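2 September 2023

Quick one, hand is tired. Spent most of today on the Dell tower. The processor swap I kept putting off all August. The new chip (well, used) came from Skameck, 71 dollars with shipping, in a little plastic clamshell inside a box big enough for boots. Opened the case on the bench after breakfast, coffee well away from it this time.

Side panel first, then cooler, then the lever. Always hate the lever. It wants more force than feels right for something so thin. Up it came, plate with it, and there's the socket with all those tiny contacts you are not supposed to breathe on.

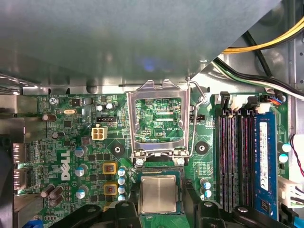

Had the radio on low, turned it off. Can't do this part with people talking. The Yeo guide I printed says line up the notches, let it drop, don't push. Eleven pages to say that. I wrote DONT PUSH on the back of my hand in pen anyway.

Chip in, chip out, chip in again. Wanted to be sure of the notches. Probably overdid it. Should have cleaned the old paste off before lunch and not after, it had gone like gum and I used up half the roll of paper towel plus the last of the alcohol. Need more. Also need: thermal paste (the Memness tube is nearly flat), cotton swabs, a screwdriver that isn't stripped.

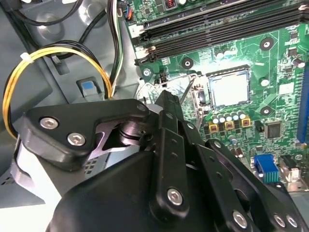 Lunch standing up, toast and the end of the soup. Back to it by one. Neck is killing me, the bench is too low, I say so every time and then do nothing. Could put it on blocks. Blocks are in the garage under the 507 other things in the garage.

The old chip goes in the clamshell the new one came in. Labeled it with masking tape and the year, so I don't end up with another mystery one in the drawer. Might sell it, might not. They go for nothing now. Still, ran fine all this time, feels mean to toss it.
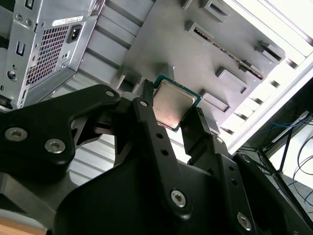
Do I need a new power supply as well? The Dell one stays for now, the new chip draws about what the old one did and I'm not adding a graphics card, so there's no point spending the money.

Looked up a replacement anyway, 102 dollars at Fastside, and some of the reviews say the plugs don't fit this board without an adaptor. Closed the tab. Cables are a mess in there though, yellow and black everywhere, they want tying back before the panel goes on. Found two zip ties in the pen jar. Not enough. Used a twist tie off the bread for the moment, dont judge.

Forgot to write down which screws came from where — again. They're in an egg cup, all of them together. Past me had a muffin tin for exactly this. No idea where the muffin tin is. Oh, and dust. So much dust in the bottom, gray felt basically. Took it out with the paintbrush.

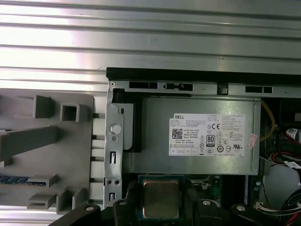 Still to do

Paste, cooler, fan plug. Tie the cables properly.
Hoover under the bench — no, sweep, the vacuum ate a screw last time.
Find teh muffin tin.
Check the memory is pushed all the way in before I blame anything else.
Backup drive, label it.

Bed now. Will try powering it up tomorrow if my neck lets me.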